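Imprimer cette page | Envoyer par e-mail

Appel à participants : vos objets du quotidien, sans le discours qui va avec

L'atelier Sterkcombe cherche des personnes prêtes à passer deux demi-journées à manipuler des objets blancs, lisses et fermés. Flacons, tubes, étuis, stylos, manches de toutes sortes : ce que l'on trouve dans une trousse de toilette ou un tiroir de bureau et que les catalogues disent « intuitif ». Nous avons des doutes sur ce mot et nous aimerions les vérifier avec des gens qui n'ont rien à vendre.

Sitora et Inden, qui nous prêtent une partie des objets, sont convaincus que la forme suffit à indiquer le geste. Peut-être. Il est permis de penser qu'un cylindre brillant n'indique pas grand-chose, et que l'on apprend à l'ouvrir parce que quelqu'un d'autre l'a fait devant nous. Les séances consistent à prendre l'objet, dire à voix haute à quoi on croit qu'il sert, chercher où il s'ouvre, puis recommencer avec le suivant. Les étiquettes ont été retirées. 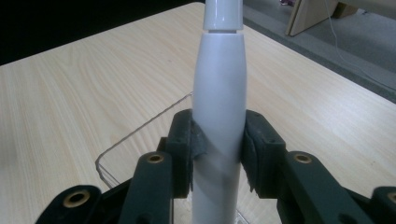

Par Balakrishnan Kartha
Mis en ligne le jeudi 23 septembre 2021

Prenez cette forme-là : un haut plus étroit, un corps qui s'élargit puis se resserre vers le bas, une fine jointure entre les deux. Du plastique blanc cassé, brillant. Stylo ? Manche ? Je ne soufflerai pas la réponse, et je me méfie un peu de ceux qui la donnent en moins d'une seconde. La jointure promet une ouverture, mais faut-il tirer, visser, appuyer ? Un léger ressaut, voilà tout ce qu'on offre aux doigts.

Qui cherchons-nous ? Des adultes de tous âges, gauchers bienvenus, ainsi que des personnes dont les mains fatiguent vite. Aucune compétence n'est demandée. Les designers en activité sont priés de s'abstenir, ils connaissent trop bien les réponses attendues.

Indemnité : jusqu'à 700 couronnes pour les deux séances, selon le temps passé. Ce n'est pas un salaire et nous ne le présenterons pas comme tel. Les frais de transport sont remboursés sur justificatif. Le café est médiocre.

Les réponses seront reprises dans le cahier Ristić, à paraître en mai, sans noms ni photos de visages. Si les résultats donnent raison à Sitora et Inden, nous le publierons aussi, avec un enthousiasme modéré.

Pour participer, écrivez quelques lignes à l'atelier en citant un objet que vous n'avez jamais réussi à ouvrir du premier coup. Pas de lettre de motivation, nous ne les lisons pas.

Contact | © Atelier Sterkcombe | Haut de page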